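Box retention

Box retention is the household practice of keeping the carton a product came in after the product has been taken out, usually on the grounds that it is a good box. It is distinct from hoarding, according to those who do it.

Origins

The habit is generally traced to the return policy. A buyer who might send a kettle back needs something to send it back in, and the box goes up on the wardrobe for the length of the return period. It then stays there until the kettle dies, and often longer. 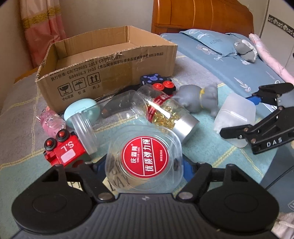 Sociologist Randa Harb, who surveyed 695 households in the town of Flitdale, found that most could name the item each box had held but only a few could say where the item was now. Her term "carton lag" describes the time between the end of a box's usefulness and its departure from the home. The longest lag she recorded belonged to a typewriter box that had survived 2 house moves, both times packed inside a larger box.

Classification

Harb's colleague Khalil Sabbagh sorts retained boxes into 6 grades, from "original, with foam" down to "damp." The scheme has been criticized by Abla Srour, who argues that the lower grades are simply trash.

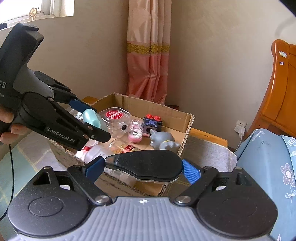 Repacking is the point at which the practice meets its main difficulty. Manufacturers fit a product into its carton once, with great skill, and the owner is left to work out the order in reverse. Flat goods give little trouble. Tapered ones, such as a black teardrop-shaped thing with a broad round end and a narrow tip, can be held over an open cardboard box crosswise or lengthwise, and Sabbagh maintains that owners try crosswise first. Srour disputes this too.

Decline

Recycling pickup has thinned the practice in Cestbridge, where boxes must be flattened before collection. Flitdale has the same rule — it is widely admired there, and the boxes remain upstairs.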